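The Case for a Bare Worktop

Ask Cadi Prothero what she did last October and she'll tell you, with great good cheer, that she cleared off one table. It took her most of the month! The table stands in the back room of her house in Gollar, and over the years it had gathered seed packets, unpaid bills, a sewing project or two and, by her own reckoning, 177 buttons that belonged to no garment she could find.

What she wanted was a plain surface in a quiet color, somewhere she could spread out a quilt pattern without moving a teapot first. She went back and forth over white, which shows every thread, and black, which shows every crumb, and in the end she came down on the side of a dark slate blue with a matte finish (her sister had voted for yellow, and still brings it up).

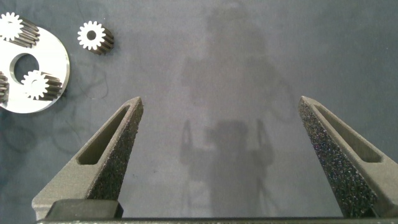 Living with a dark top

A matte blue is never one flat color, and that is much of its charm. There's a faint mottling in it, and soft shadows drift over it kindly. Noémie Lecomte, who paints furniture in Paslow, tells her customers to live with a sample for 14 days before they settle on a shade, moving it from window to lamp and back again. Cadi managed seven, and has been happily cutting out quilt squares ever since.

Contact the Meredith office | © 2025 Meredith | Back to top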